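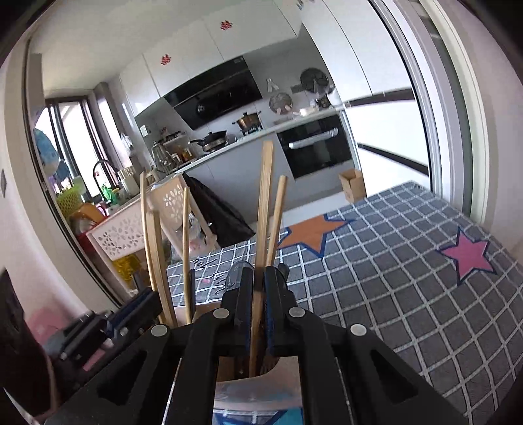
Vol. 4, p. 236

Bamboo flatware and sticks

Category: Household materials | Wood and grasses

Bamboo sticks are small goods cut from the stem of the bamboo plant, which belongs to the grass family. They are used in kitchens, in craft work and in gardens. The trade divides them in two main groups, flat and round. Flat sticks are split along the fiber and then planed. Round sticks are pulled or pushed through a steel plate with sharp holes, until the wanted thickness is reached.

Production

The stems are usually cut after three to five years of growth. Younger stems contain much water and shrink in drying. After cutting, the stem is sawn between the nodes, split, and boiled in order to remove sugar, which otherwise attracts beetles and mold. Drying follows in the open air or in a heated room. In the works at Flornadport, a batch takes 32 hours in the heated room, and in January somewhat longer. The last step is polishing in a turning drum, where the sticks rub against each other and lose their splinters.

Properties

The fibers of bamboo run straight and are most dense near the outer skin. A stick cut from this part is stiff but can be bent slowly over heat. A stick from the inner part is softer and breaks sooner. Flat sticks may take a curve if they are stored in a damp place.

Trade

The company Antoniuk began to import round sticks in bundles of 200. Its later competitor Stokix sold a mixed bundle of 77 pieces, flat and round together, which was popular with schools. The Favometti size table, still printed in some catalogs, gives the thickness first and the length second.

Care

Sticks for food are generally used once. Those for craft work should be kept dry and standing, with air between them.

See also: Rattan; Skewer; Toothpick

Last changed 6 March 2023
Shares: 32 | Comments: 0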